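Azevedo Fan-Pattern Table Cloth

Home / Work Surfaces / Covers and Cloths / Azevedo

Sold by Brerero
Pattern: repeating fan, muted blue-lavender and dark navy, with small pale gold dots
Fabric: cotton, medium weight
Finish: hemmed on all sides
Availability: in stock

Overview

The Azevedo is a large cloth for covering a table that gets used for folding, sorting and light mending. It lies flat, it protects the tabletop from pins and scissors, and it gives you a dark background to work against. White shirts, pillowcases and undershirts are easy to see on it, and so are loose threads and lint.

We started selling it for dining tables. Most of the reorders now come from people who do laundry or alterations at home, so we have rewritten this page with them in mind.

The pattern

The fan shapes repeat evenly over the whole cloth. The fans sit in straight rows, and you can use a row as a guide when you line up a hem or the bottom edge of a shirt. It is not a measuring grid, and the fans should not be used for cutting. If you need marked lines, see the Lindano mat.

The pattern is printed on one side only. The back is plain.

Using it for folding

Put the cloth on a clear table and smooth it from the middle out. Let it hang a little over the front so it doesn't ride up toward you. Lay the garment crosswise, take hold of both ends and pull it out straight before you make the first fold. Bunching usually collects in the middle, so lift that part and let it drop again. Don't press it flat with your palm, or you will set the creases.

For sheets and other large pieces, fold in half off the table first and finish on the cloth.

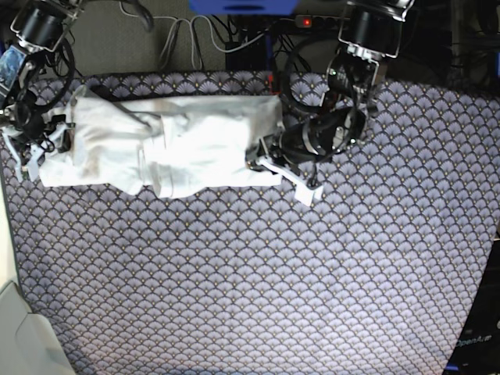
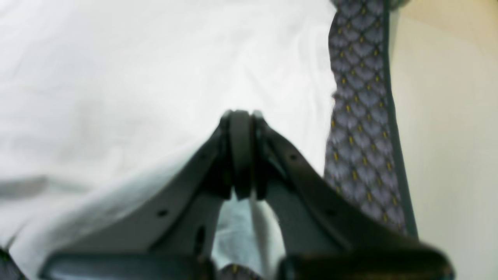
Care

Machine wash cold, up to 30 degrees Celsius. Wash separately the first 2 times, as the navy can give off some color. Do not bleach. Line dry or tumble dry low. Iron on the back while slightly damp.

Expect a small amount of shrinkage in the first wash. The cloth is cut with an allowance for this.

Please don't iron clothes directly on it. It has no padding and the heat will go through to the table. The Sutodow pad fits underneath and is sold separately.

In the package

One cloth, folded
One care card
Four corner clips

Shipping and returns

Orders placed before 12 noon ship the same day. Unwashed cloths can be returned within 30 days. We can't take back a cloth that has been washed or cut.

Customer comments

"I fold on the kitchen table and this covers it with enough left over at the ends. The clips are a bit stiff." Aniela Cieślak

"Bought one, then a second for my mother. Colors are quieter than I expected, which suits us." Eduardo Barros

"Good cloth. Needed ironing when it arrived." Glória Nogueira

Questions about sizes or bulk orders go to Filipa Vilela in the shop office. Orders of 3 or more cloths to one address ship free.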